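The Lamplighter of Drerkton

My sister and I bought Rorov second-hand, in a box with a cracked corner, and for one whole winter it was the only game we played. You were a lamplighter in a drowned harbour town called Drerkton, and you had 80 lamps to light before the tide came in. We never managed more than 16 of them. She did the steering and I did the worrying, which seemed a fair split, and Mum would call us for tea three or four times before either of us heard her.

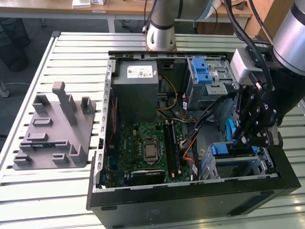
An open tower, power supply at upper left.

Years later, when my sister had moved clear across the country and we mostly talked on birthdays, a message came from her with no hello on it at all. It said, "The old Drerkton server is still up. Are you coming or not?" So of course I made a pot of tea, found my good glasses and went.

The harbour was just as grey as I remembered, and the bells were still a little out of tune (I'd have been heartbroken if they weren't!). She was waiting on the steps by the fish market in that ridiculous yellow hat, hopping up and down on the spot, the way she always did when I was slow.

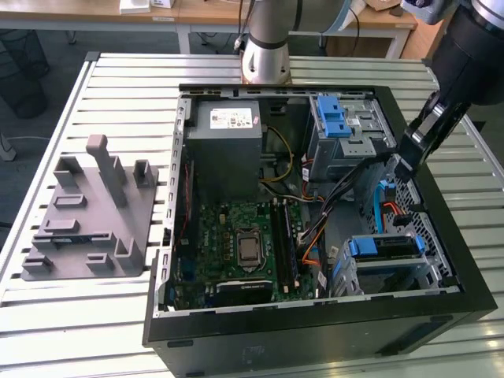 Can you light the lamps in any order?
Any order you please, though the ones along the sea wall go under first, so most players begin there.

We began there, and we talked the whole way along, about her garden and my knees and whether Dad had ever really liked fishing. I forgot to worry. When I looked at the corner of the screen the score said 3,747, and the water was already over the market steps. 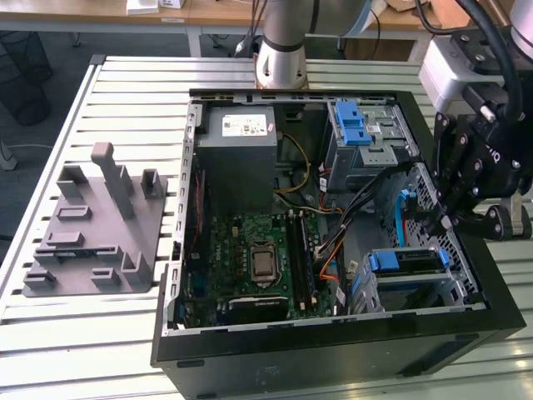

The Road to Vass

Past the last lamp there was a gate I had never seen open. "After you," she typed, and I went through, with the yellow hat bobbing along behind me.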